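# Why Do We Sort the Washing?

Have you ever looked at a heap of clothes and thought, "Just shove it all in"? Lots of people do! But a pile of laundry is a bit like a puzzle, and once you know how to sort it, it's quite a satisfying one to solve. All you need is a clear table or a patch of clean floor, and something to put the clothes in.

## First, find some space

The best sorting spot is big and flat. A table is brilliant because you don't have to bend down, and you can spread things out and see what you've got. Is that a T-shirt or half a pillowcase? Is there a sock hiding up that sleeve? (There nearly always is. Socks love sleeves.)

Next, fetch two containers. They don't have to match. One could be a plastic basket with lots of little holes in the sides, and the other could be a soft bin made of cloth. The holes in a basket are clever: they let air move in and out, so a damp towel doesn't go musty so quickly. Cloth bins are better for dry things, and they won't snag a woolly jumper.

## Dark things here, white things there

Now for the big question. Why do so many people keep dark clothes and white clothes apart?

It's all to do with dye. Dye is the colouring that gets soaked into cloth to make it blue or red or black. When a dark piece of clothing is new, not all of the dye is holding on tightly. Put it in water and a little bit floats off, and where does it go? Straight into anything pale that's swimming about next to it! That's how a white school shirt can come out of the machine looking grey, or pink if there was a red sock in there.

So darks go together and whites go together. Greys, navy blues and blacks are all happy in one basket. Checked clothes can be tricky - look at which colour there's most of. A navy check with thin pale lines counts as dark.

A white plastic basket is handy for dark clothes, as they show up so well against it. The white things can stay on the table until their turn comes. 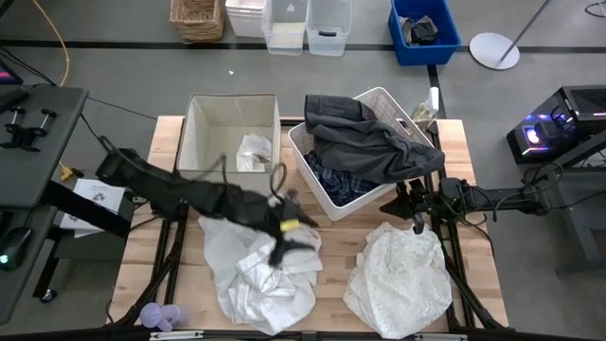 ## Be a pocket detective

Before anything gets washed, check the pockets! This is the best job of all. You might find a coin, a conker, a bus ticket or a shopping list. Paper tissues are the real troublemakers. One tissue can break up into hundreds of white bits, and they stick to everything, especially dark trousers.

While you're there, do these as well:

- Turn sleeves and trouser legs the right way round.
- Do up zips, so the teeth don't catch on other clothes.
- Look for stains and show a grown-up. Only grown-ups should use stain sprays and washing liquids.

## What did people do before washing machines?

They used their arms! Clothes were soaked in a tub, rubbed up and down on a ridged board, rinsed and squeezed out by hand. In many towns it all happened on a Monday, and it took nearly the whole day.

In the little town museum at Tornstead there's a household book from 1609 with a washing list in it. Somebody wrote down every sheet, shirt and apron before it was sent off to be washed, so they could check that it all came home again. Isn't it lovely to think of people worrying about lost laundry more than four hundred years ago?

## Read the secret signs

Look inside your jumper, near the neck or down the side seam, and you'll find a small label with pictures on it. They're instructions, and you can learn to read them in about 5 minutes.

- **A tub of water** means it can be washed. A number inside tells you how warm the water can be.
- **A hand in the tub** means wash it gently by hand.
- **A square with a circle inside** is about tumble drying.
- **An iron** means it can be ironed. More dots mean a hotter iron.
- **A big cross** over any of them means don't!

## Try it yourself: the runaway dye test

You'll need 2 clear glasses, some warm (not hot) water, a felt-tip pen that isn't permanent, and a few strips of white kitchen roll.

1. Pour a little water into each glass.
2. Colour one strip heavily with the felt-tip. Leave it to dry.
3. Put the coloured strip into the first glass with a plain white one.
4. Put just a white strip into the second glass.
5. Wait ten minutes, then lift the white strips out and lay them side by side.

Which one is still white? Try it again with a different colour and see if it runs more or less. Dark blues and blacks are fun, as they sometimes split into other colours on the way!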